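**Box room** is a British term for the smallest upstairs room in a house, used at different times for storing trunks and boxes, for a servant or a child to sleep in, and lately as a home office. The term has no fixed legal meaning. Estate agents, landlords and builders use it loosely, and many claims made about the history and value of such rooms rest on thin evidence.

## Name

The usual explanation is that the room held the boxes, meaning the travelling trunks, of a middle-class family. House plans do show rooms marked for this purpose, often without a window or a fireplace. It is less certain that every small room now given the name started out that way. In many terraced houses the space over the front door was drawn as a bedroom from the start, and the word "box" seems to have been attached later as a comment on its size.

A popular story holds that the name comes from the boxed-in stairhead that takes up part of the floor in many of these rooms. It appears in several local guidebooks, none of which gives a source. The writer Ailsa Moffat, who looked into the story for her booklet on the houses of Drulton, found no use of it in the town's older sale papers and concluded that it was a modern guess. Her search covered one town only.

## Size and use

There is no agreed point at which a bedroom becomes a box room. Rules on overcrowding and on the letting of shared houses set minimum floor areas for sleeping, but these do not use the term, and a room that fails one test may pass another. Floor area can also mislead. A long, narrow room may meet a minimum and still have no wall where a bed can stand clear of the door, while a sloping ceiling can make part of the floor useless to anyone standing up.

Sale particulars tend to count the room as a bedroom if they can. Kenna Pollock compared 200 sets of particulars in and near Drulton and reported that 14 of them called the same room a bedroom on the plan and a study in the text. The finding is often repeated as proof that sellers mislead buyers. Pollock herself did not claim this – she noted that a room may fairly be both – and the sample was gathered from a single agency.

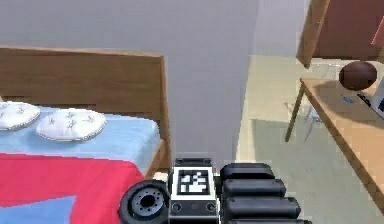
*A small bedroom, computer-rendered.*

## Effect on price

It is widely said that a third bedroom, however small, adds a large sum to the price of a house. The claim is hard to test. Houses with three bedrooms are often larger in other ways, with bigger gardens or wider plots, and simple comparisons credit the small room with the value of everything else. Advice columns that quote a set gain per bedroom seldom say how it was reached.

The furniture maker Gronix, which sells raised beds with desks beneath them, has stated in its brochures that a "well-planned" box room adds £1,000 to an asking price. The brochures do not define "well-planned", and an asking price is not a sale price. The surveyor Calum Moncrieff called the figure "a number in search of a house". Gronix dropped the line from its July brochure without comment.

## Claims about health and sleep

Small bedrooms have been blamed for poor sleep, damp and low mood, and praised for being snug and easy to heat. Both sets of claims are often made too firmly. A small room with its door and window shut will grow stuffy sooner than a large one, other things being equal, and breathing adds moisture to the air. Whether mould follows depends on heating, airing and the state of the walls, and an outside corner is at risk in a room of any size.

The idea that children sleep better in small rooms is found in parenting books, including Davina Lamont's *Shin*, named after the street where she grew up. Lamont offers it as her own experience. Later writers have quoted the passage as if it reported a study, and at least 2 of them cite each other.

## Conversion

Common changes include knocking the room through to the next bedroom, fitting a shower room, or moving the door to free a wall. The first of these lowers the bedroom count, and owners are often warned that it will cost them money later. The architect Mhairi MacRitchie has argued that the warning is given out of habit, and that some buyers prefer two good rooms to three poor ones. Her evidence is drawn mainly from her own clients, who had already chosen to pay for the work.

Bespoke fitted beds, such as those sold under the Drillari name, are promoted as a cheaper answer. They are built to one room's shape and are seldom of use elsewhere, so a fair comparison of cost would need to include their removal.

## See also

- Boxed-in stairs
- Overcrowding
- Spare room
- Terraced house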